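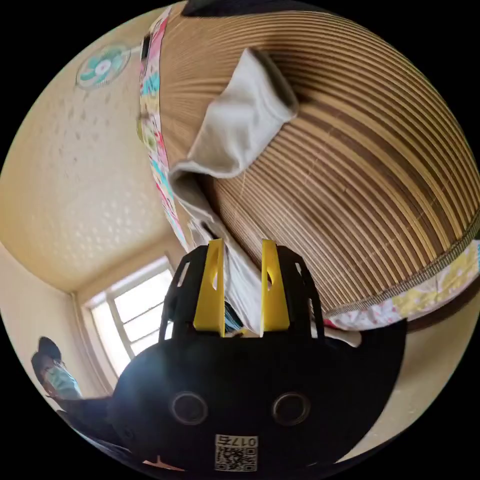
4. 가정 환경 수집 규칙의 적용

4.1 적용 범위와 용어

이 절에서는 3절에서 정의한 Clirneck 수집 규칙(이하 본 규칙)을 실제 주거 공간의 직물 취급 작업에 적용한 과정과 그 결과 개정된 조항을 기술한다. 대상은 작업자가 손에 쥐고 조작하는 그리퍼로 기록한 시연 데이터이며, 로봇 팔에 장착된 그리퍼로 수행한 재현 실험은 5절에서 따로 다룬다. 본 절에서 '장치'는 손잡이, 본체, 손가락부 및 기록용 카메라를 포함한 일체를 가리킨다. '시연'은 기록 시작부터 종료까지의 연속 구간 하나를 뜻하고, '세션'은 동일 장소에서 장비 구성을 변경하지 않고 수행한 시연의 묶음을 뜻한다.

적용 장소는 Lirkville 지역의 주거 공간이며, 규칙은 23. 8. 3. 확정본을 사용하였다. 이후 9월에 4.3항과 4.5항의 문구가 수정되었으나, 본 절의 수치는 모두 수정 이전 판본에 따라 집계한 것이다. 수집된 시연은 총 315건이다. 이 가운데 178건은 수정 없이 1차 검수를 통과하였고, 89건은 가림 처리 또는 메타데이터 정정을 거쳐 통과하였다. 나머지는 배포본에서 제외하였다.

4.2 장치 식별

본 규칙 제3조는 모든 장치에 육안으로 판독 가능한 문자열과 기계 판독용 부호를 함께 부착하도록 요구한다. 그림 4와 그림 5의 장치에는 본체 하단에 흰색 라벨이 있으며, 라벨에는 QR 코드와 문자열이 인쇄되어 있다. 라벨의 위치는 손가락부의 개폐에 영향을 받지 않아야 하고, 작업자의 손에 의해 상시 가려져서는 안 된다.

식별자의 기록 방식은 다음과 같이 정한다. 세션 시작 시 QR 코드를 판독하여 메타데이터의 장치 항목을 채우고, 같은 시점에 작업자가 문자열을 직접 입력한다. 두 값이 일치하지 않으면 기록을 시작할 수 없다. 영상에서 사후에 읽은 문자열은 보조 근거로만 인정하며, 단독으로 장치 항목을 정정하는 데 사용하지 않는다. 라벨이 관측 방향에 대해 뒤집혀 놓이는 경우가 있고(그림 5), 광각 영상의 가장자리에서는 글자 획의 왜곡이 커서 형태가 비슷한 숫자와 로마자를 구별하기 어렵기 때문이다.

Szűcs 규약은 양손 작업에서 좌우 장치의 구분을 식별자 문자열에 포함하도록 권고한다. 본 규칙은 이를 채택하지 않았다. 장치의 좌우 배정은 세션마다 바뀔 수 있으므로 별도 항목으로 기록하고, 장치 식별자는 배정과 무관하게 유지한다. 기존에 방향 문자가 포함된 라벨을 사용하던 기관은 라벨을 교체하지 않아도 되나, 해당 문자를 배정 정보로 해석해서는 안 된다.

4.3 손가락부의 상태 점검

직물 취급에서는 손가락부의 마모와 오염이 파지 결과에 직접 영향을 준다. 본 규칙 제5조에 따른 점검 항목은 손가락 표면의 긁힘과 이물, 개방형 브래킷의 균열, 체결 나사의 풀림, 좌우 손가락의 평행도이다. 점검은 세션 시작 전과 종료 후에 각각 수행하고 결과를 같은 양식에 기록한다. 세션 도중 손가락부를 교체하면 그 시점에서 세션을 종료하고 새 세션으로 등록한다.

손가락부의 색상은 제한하지 않는다. 다만 본체와 명도 차가 충분하여 영상에서 두 손가락의 경계를 분리할 수 있어야 한다. 그림 4에서는 검은 본체와 브래킷에 노란색 손가락이 결합되어 있어, 뒤쪽에 흰색과 밝은 회색 직물이 겹쳐 보이는 조건에서도 손가락 사이의 간격이 확인된다. 손가락에 슬롯이 있는 경우 직물의 가장자리가 슬롯에 걸릴 수 있으므로, 걸림이 발생한 시연에는 해당 표지를 부여한다. 표지가 부여된 시연을 실패로 분류할지는 데이터 사용자가 결정한다.

4.4 작업 공간의 준비

직물 작업의 공간 준비에서는 배경의 통제와 실제성의 유지가 상충한다. Cluner 지침은 단색 배경막의 설치를 원칙으로 하지만, 본 규칙은 주거 공간의 기존 배치를 변경하지 않는 것을 원칙으로 한다. 무늬가 있는 천 테두리나 줄무늬로 엮은 표면처럼 대상 직물과 인접하는 고주파 무늬도 제거하지 않는다. 대신 세션 메타데이터의 배경 항목에 '무늬 인접'을 표시하고, 분할 성능을 보고할 때 이 표시의 유무에 따라 결과를 나누어 제시한다.

조명에 관해서는 창을 통해 들어오는 일광을 허용한다. 단, 다음의 경우 세션을 분리한다.

(가) 차광 상태를 변경한 경우
(나) 인공 조명을 켜거나 끈 경우
(다) 노출 설정을 고정 방식에서 자동 방식으로, 또는 그 반대로 전환한 경우

창이 화각 안에 들어오면 창 바깥 영역의 계조가 소실될 수 있다. 이 영역은 유효 화소에서 제외하되 시연 자체를 제외하지는 않는다. 대상 직물의 유효 영역이 포화된 경우에만 제외 사유가 된다.

4.5 인물 및 사적 정보의 처리

손에 쥐는 장치의 카메라는 작업 방향 외에도 넓은 범위를 기록한다. 특히 장치가 위를 향하는 자세에서는 천장과 함께 작업 공간에 있는 인물의 얼굴 부위가 화각에 포함될 수 있다. 그림 4의 왼쪽 아래 가장자리에는 어두운 색 모자와 하늘색 마스크를 착용한 인물이 일부 나타난다. 본 규칙은 마스크 착용을 비식별 처리와 동등한 것으로 인정하지 않는다. 얼굴의 일부가 노출되거나 체형, 복장 등으로 식별이 가능하면 동의 여부를 확인하고, 배포 조건에 따라 가림 처리를 적용한다.

손은 원칙적으로 가리지 않는다. 손의 자세와 장치 사이의 관계가 시연의 해석에 필요하기 때문이다. 다만 반지와 같이 특정인을 식별할 수 있는 장신구는 세션 시작 전에 제거하도록 권고하며, 그대로 기록된 경우에는 해당 영역을 검수자의 확인 대상으로 표시한다. 문신과 흉터도 같은 절차를 따른다. 9월 수정본에서는 검수자가 표시를 해제할 때 근거를 서면으로 남기도록 하였다.

창 바깥의 풍경, 우편물, 가족사진, 화면에 표시된 문서는 거주자의 위치나 신원을 드러낼 수 있으므로 가림 처리 대상이다. 반면 벽지 무늬, 천장 설비, 일반 가구는 단독으로는 대상이 되지 않는다. 두 가지 이상의 단서가 결합하여 장소를 특정할 수 있다고 판단되면 검수자는 세션 전체의 배포를 보류할 수 있다.

4.6 광각 영상의 보존

원형 투영 영상은 왜곡을 보정하지 않은 상태로 보존한다. 보정본은 파생 자료로 취급하며, 보정에 사용한 내부 파라미터와 소프트웨어 판본을 함께 제공한다. 원본의 검은 모서리 영역을 잘라내거나 다른 값으로 채우는 처리는 허용하지 않는다. 가림 처리는 원본 좌표계에서 수행한 뒤 보정본에 전파하며, 순서를 바꾸어서는 안 된다. 보정본에서 먼저 가림 처리를 하면 보정 과정에서 버려지는 가장자리 영역의 인물 정보가 원본에 그대로 남는다.

그림 5. 베이지색 천을 대상으로 한 작업. 장치의 노란색 손가락 앞쪽에 구겨진 천이 있고, 왼쪽 창 앞으로 작업자의 손이 보인다. 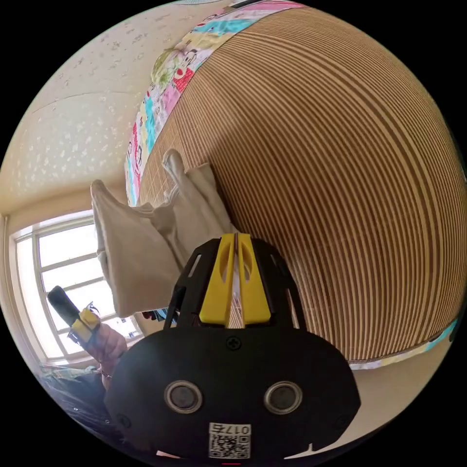 4.7 검수 절차와 제외 기준

검수는 자동 점검과 육안 검수의 두 단계로 구성된다. 자동 점검에서는 시간 정보의 연속성, 장치 식별자의 일치, 필수 항목의 누락 여부를 확인한다. 육안 검수는 수집에 참여하지 않은 검수자가 맡으며, 제외, 수정 후 통과, 통과 중 하나로 판정한다.

제외 사유는 동의 범위를 벗어난 인물의 노출, 복구할 수 없는 시간 정보의 결손, 대상 직물 유효 영역의 포화로 한정한다. 파지 실패, 직물의 낙하, 재시도는 제외 사유가 아니다. 이러한 구간을 삭제하면 작업의 난도가 낮게 추정되므로, 실패 구간은 표지를 부여하여 원래 순서대로 보존한다. 판정 기록은 배포본과 함께 공개하되, 검수자의 신원은 부호로 대체한다.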